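The Long Table: a small gallery

Posted 4/23/24

I've finally got round to putting a gallery page up for the room at Drandell, after promising it to half the street since last July. It's the long white table everyone asks about when they come in, so that's where I've started. Nothing on it matches and I love it for that! Things get put down there, somebody moves them a bit to the left, and before you know it they've become part of the furniture.

The table itself came out of the old Gollanero showroom when it shut. We paid 200 pounds for it, which felt like a lot until I priced up a new one and had to sit down. Getting it through the door was a whole afternoon of grunting and turning it on its side (and one very sore thumb, mine).

The big beige canvas mat is my favourite bit. It has metal grommets at the corners, so you could hang it up if you fancied, but I like it flat with a mug on it. I've already had offers for the mug with the red-brown handle, and no, it isn't for sale, I drink out of it.
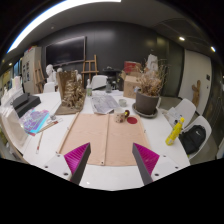

The long table, with the canvas mat, my mug, and the dried branches in their gray pot over on the right.

The dried branches were meant to be there for a fortnight. They drop bits on everything and I sweep up after them every morning, but the brown looks so warm against all that white that I can't bring myself to take them out. The pot came from Adeleke, the garden place out past the roundabout, and I had 26 pence left in my purse when I walked out.

Over on the left is the tall brown and gold sculpture on its board, all texture, and near it a sheet of paper artwork in purple, pink and turquoise. I keep meaning to frame that one. The trouble is that once it's framed I'd have to choose a wall for it, and I do like catching it as I go past with a cup of tea.

If you'd like to come and have a nose round, we're at 49 Camska Lane, up the side steps. Ring the bell twice as it sticks. More pictures to follow once I've sorted through the rest, and there are plenty!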